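Can any machine do kitchen chores yet?

Posted in Home & Kitchen, Derkatcombe Community Help
Monday, May 11, 2020

My wrists are bad and I'm fed up with draining, rinsing and wiping down. Is there a robot I can buy that does the fiddly bits? I've got up to 2000 pounds put by and a worktop that's never clear.

trundlebee

Not for that money, sorry! I had a go with a Trava arm at the Noguchi open day and it took 20 minutes to move 10 cups, and it dropped 2. Lovely to watch though. Get a dishwasher if you haven't got one and a light plastic colander (mine weighs nothing, my wrists thank me).

mossy_kettle

Depends what you call a robot. My floor one is brilliant and I'd not be without it, but worktops are another matter, all those wrappers and peelings and bits of fruit.
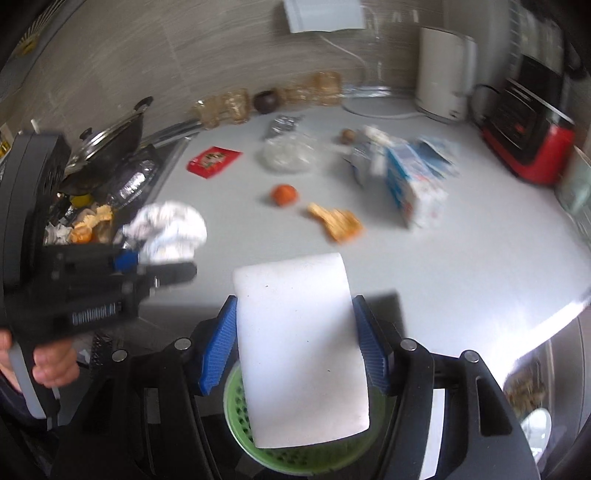 Why is soft food harder for a robot to pick up than a box?

Soft food changes shape when it's squeezed, so the grip has to keep adjusting, and a box stays as it is. My brother-in-law fits lines for Drirura and they still have people doing the peaches.

sidegate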